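Bimstead Utensil Drainer Basket, Pink

I put off listing this one until I'd had it in my own kitchen for a while, and now I don't want to give it back! It's a plastic drainer basket for the small stuff, meaning chopsticks, spoons, the odd paring knife, all the things that slide around in a drawer and that you can never find when the noodles are ready. Mine lives at the far end of the table, over by the counter, and everyone in the house has more or less learned to use it.

The holes are the whole point. They're round, they run in rows, and they let air get in while the water gets out. My old crock had no holes and I'm not going to tell you what the bottom of it looked like after one February. (Okay, slimy. It was slimy.)

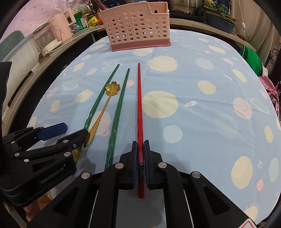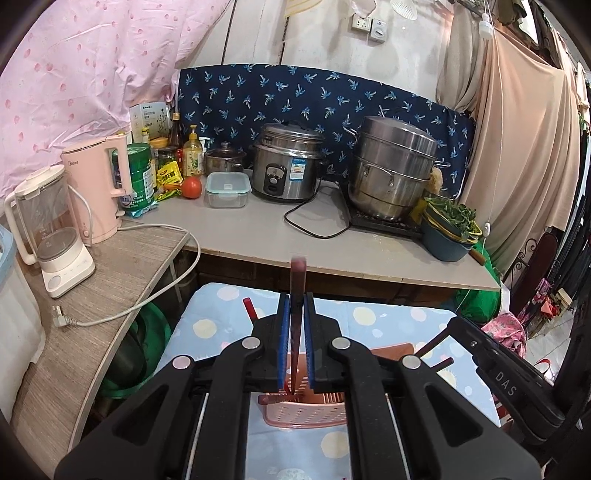
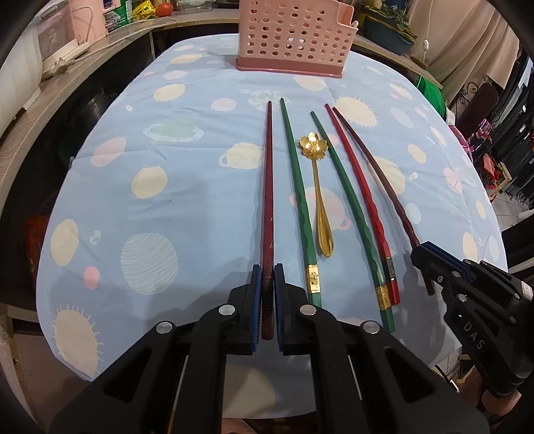
The pink drainer basket on our planets-and-dots tablecloth. Chopsticks and flower spoon not included.

I get asked about the spoon a lot, so yes, the gold one with the flower-shaped bowl is in the shop too, on the Pimentel page. The twisted green chopsticks come from the same place, and I love those, they don't roll nearly as much as smooth ones do.

A few practical bits. The basket weighs 230 grams empty, and it'll hold long chopsticks without tipping as long as you don't load them all on one side. I'd put knives in point down, please, and keep them away from the edge if you have little kids reaching in. Wash it by hand in warm soapy water. An old toothbrush is great for the holes.

Color: pink
Material: plastic
Weight: 230 g
Ships from: our Prurkomham store, in 5 or 6 days

We have some 80 of these left, and the next delivery from Larnent is due 7th September. If it says sold out when you get here, leave your email in the box and I'll write to you when they land.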